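**Bronditberg, 2026-03-11.** The automation lab at Bronditberg has finished the first part of a comparison between two gripper controllers for bin picking, the Gellov and the Ongart. Both were run on the same arm with the same finger gripper, and only the controller and its settings were changed between runs. The lab released its results this week.

The Gellov controller completed 800 pick attempts and the Ongart 900. The difference comes from a cable fault in January that ended one Gellov session early. The lab chose to report success rates per attempt and did not repeat the missing session.

Picks were made from a divided bin holding plain red and green blocks. An operator reset the blocks between series, and the arm was sent back to its home pose before each new series began. Attempts in which a block was lifted but dropped before the release point were logged as failures.
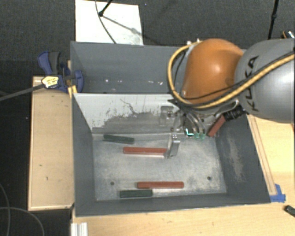

On blocks lying clear of the walls, the two controllers gave nearly the same results. The gap opened near the walls and the divider, where a finger can touch metal before it touches the block. The Ongart reacted to contact sooner and backed off with less force. The Gellov tended to finish its closing move first and then report an error, which cost time on each retry. It was faster on open picks, however, and its settings took less work to tune.

Cable routing had more effect than expected. In early runs the cables along the arm pulled on the wrist at certain angles and shifted the force readings. Those runs were thrown out, the cables were tied again with more slack, and the force sensor was zeroed before every series from then on.

The lab also tested both controllers with Rullo, its in-house grasp planner, in place of fixed approach angles. Rullo improved wall picks for both units but added a delay before each approach. The log files are being checked to find out how much of that delay comes from the network link.

A second part of the comparison will use softer finger pads and a lower closing speed. The bin and the arm will stay the same. Settings files for both controllers are available from the lab on request.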